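Sarora soft-tip fingers, reviewed against the Femano stock set

Two months of folding shirts with both

I have been putting off this review because I kept changing my mind, and I figured you deserved the version I settled on in June over the one I would have written in a huff after the first afternoon. So pour yourself something, because I have a lot to say about fingertips.

The setup first. We run a pair of Femano arms, side by side, over a padded gray surface, and the job is cloth. Shirts mostly, some towels, now and then a pair of kids' pajamas. The stock Femano fingers are hard and narrow and they came with the arms, and if you pick up blocks and cups for a living you will never have a reason to take them off. Cloth is another story. A hard narrow finger will grab a sleeve just fine, but it tends to grab only what is right at the very tip, and when you pull on a heavy shirt the fabric slides away from you like a fish. I had a folder of failed tries on one stubborn hoodie that I would rather not discuss.

The Sarora fingers are sold as a drop-in swap for that mount. They cost $85 a pair, so $170 for a two-arm setup like ours (plus shipping, which was slow!), and they come in a plain box with four screws and one sheet of instructions printed very small. Swapping a pair took me less time than finding the right hex key. I did have to redo the closing position in the controller, as they close a hair sooner than the stock ones, and the sheet does mention this, on the back, near the bottom, after the recycling notice.

My favorite test item is a Bulls jersey with a big 23 on the back, and I picked it on purpose. It has everything that makes cloth annoying: slick-looking lettering that doesn't bend the way the rest of the shirt does, short white sleeves that love to bunch, striped trim around the armholes, and enough color contrast that the camera has no excuse. I lay it out flat with the hem on the far side, then ask one arm to take a sleeve by its tip and draw it out to the side, so the trim along the armhole straightens before the first fold.
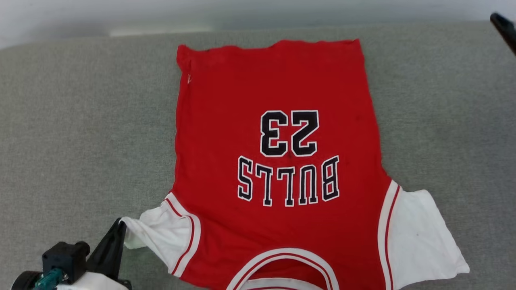
A sleeve tip sounds like an easy thing to hold, and it's where I learned the most. You want a pinch small enough that you aren't dragging the whole shoulder along with it, yet firm enough to survive the tug. With the stock set I got a clean pull on 64 percent of my tries, which is livable if you are patient and I am only sometimes patient. With the Sarora pair it went up to 85 percent on the same shirt, with the same motions and nothing changed but the fingers and that closing position. (Yes, the same number as the price. I checked my sheet twice.) Thin T-shirts improved by less. Towels improved so much that I stopped keeping score and started using them to cheer myself up.

Where they let me down was picking up from a heap. Spreading and tugging are one thing, but a good share of our work begins with a garment that has been dropped any old way, and the arm has to come in over the top, choose a ridge of fabric and close on it without scooping up the layer underneath. The Sarora tips are blunt and rounded. That is kind to the cloth and kind to the padding, and I have yet to see a snag, but a blunt tip needs a nice tall fold to bite on. On a low, flat wrinkle it just sort of pats the shirt. I found myself programming a little nudge first, pushing the fabric toward the other finger to raise a ridge, and after that things went better. It adds a couple of seconds to every pick, and over a long day you feel it.

The wrist camera helps here more than I expected, and I should say a word about it, as people write to me asking whether they need one. We use a small Gwilliam camera at the wrist and a second camera up high. From up high you get the layout of the whole garment, and you can plan. From the wrist you get both fingers and the gap between them, and whatever is waiting in that gap, and you can tell at a glance whether the next pinch is going to land on an edge or in the middle of nowhere. If I could keep only one for heaps, I would keep the wrist view. For laying out and folding I would want the high one back by lunchtime.
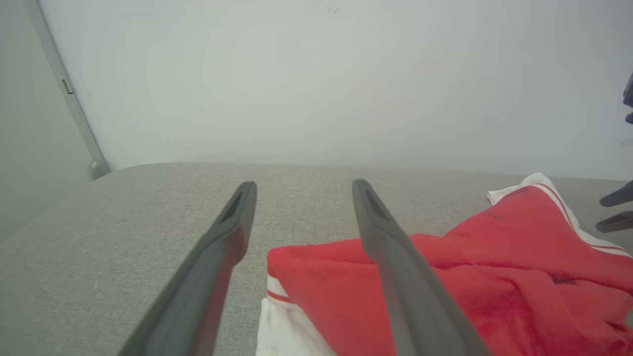

Posted by the editor, Gredstead Bench Notes
Arms, grippers and cameras, tried at home scale

One more thing on that view. Wide fingers take up a good bit of it, so mind your camera angle before you tighten everything down. I had ours too low at first, and the right finger covered the very fold I was trying to see whenever the arm came in from the side. Tilting the camera up a touch fixed most of it. The matte gray finish is a real kindness, too, as it doesn't throw glare back into the lens the way a shiny finger would.

On wear, I can report nearly 2,000 closes on the busier pair. The gripping faces have gone a little smooth near the ends and I wipe them down every morning before I start, which brings some of the grab back. Lint is the enemy. It collects in the slot near each tip, and a dry toothbrush gets it out in no time. Please don't use anything oily on them, I tried that so you don't have to, and I spent the rest of the day dropping socks.

I do have some small complaints. The screws are soft and I rounded one off by the second swap, so buy spares. Replacement faces aren't sold separately, so when the grip goes you are buying whole new fingers, and at this price that stings. And I wish they offered a slimmer tip for low folds, even if it meant giving up a bit of the softness.

Would I buy them again? For cloth, yes, and I already have a second set on order. If your work is mostly cups and boxes, keep the stock fingers and spend the money on a wrist camera. If you do a bit of both, you could run one soft pair and one hard pair, as I did for a week, with the hard fingers doing the picking and the soft ones doing the holding. It worked nicely, though you do have to remember which arm is which when you write your motions, and I forgot more often than I'd like to admit.

Score: 4 out of 5. I'll add a note at the bottom of this page when the second set has some miles on it.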